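Julby Hand Gripper Pair
From the Heser bench tools range

In stock. Sold as a matched left and right pair, with cables.

The Julby is our hand-held gripper pair for recording two-handed tabletop work. You hold one in each hand, do the job the way you'd like a robot to do it, and the recording goes on to training. We love this tool, and the people who get the best out of it have one thing in common: they keep a tidy, written set of house rules and they stick to them. So this page covers both, the tool and the rules we run it by.

What comes in the box
Left gripper and right gripper, two cables, a spare set of finger pads, the Fairclough mounting plates and a printed copy of the Sadau Bench Practice sheet. Finger pads are also sold in packs of four.

Setting up the bench
Start with a plain work surface and get everything off it that isn't part of the task. White board or white paper both work well, and both make it much easier to spot the edges of small parts later on. If you use paper, tape it flat and change it when it creases. Check that each cable has enough slack for a full reach across the table, then run it back along the outside of the wrist. A cable on the inside will find its way between the fingers sooner or later, usually in the middle of your best take! 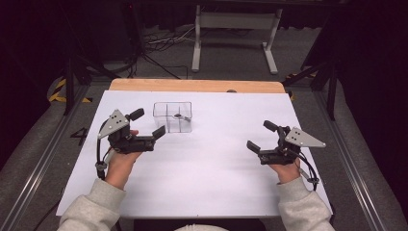 Both grippers held open over the board, cables to the outside.

The ready position
Every recording on the Sadau sheet begins and ends the same way: jaws open, grippers apart, nothing touching the work. Hold it for a slow count of 3, then begin. It feels fussy on day one and by the end of the week your hands do it for you. The payoff is that every clip has a clean start and a clean finish, so trimming goes quickly and two operators' clips can sit side by side in the same set.

Long sleeves are fine as long as the cuff stays behind the grip. No bracelets, no lanyards. Keep walkways marked and keep loose cable out of them — we use striped tape on our own floors and it's worth every cent.

Working with clear parts
We get more mail on this than on anything else. Clear plastic is hard on cameras, and the temptation is to swap in something easier. Please don't, if clear parts are what your robot will meet! Instead, fix your lighting and leave it alone for the whole session. A soft shadow on a pale surface is a great help in showing where a clear box stands. Wipe off fingerprints between takes, and write the part down in the log as "clear" so whoever trains on the clips can find it.
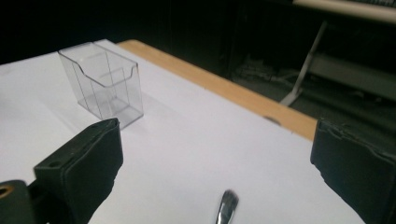

A clear plastic box on white paper,
between open black gripper fingers

Approach clear boxes with the jaws wide and close slowly. Squeeze only until the part stops sliding. If a wall flexes, you've gone too far, and that take should be marked as a fail and kept. Failed takes are useful and the sheet has a column for them.

Looking after the pads
Rough or frayed edges on a pad are normal wear. Check both sides at the start of each shift and replace pads as a pair, left and right together, so the grip stays even. We suggest a full change at up to 1000 closes, sooner if you handle sharp-edged parts. Log the change. A new pad grips differently from an old one and the person reading the data will want to know when it happened.

Specs
Weight, each gripper: 440 g
Fingers per gripper: two
Pads: replaceable, black
Plates: Fairclough pattern, drilled

The next edition of the Sadau sheet is due in April and ships free to anyone who has registered a pair.

Page updated Feb 4, 2021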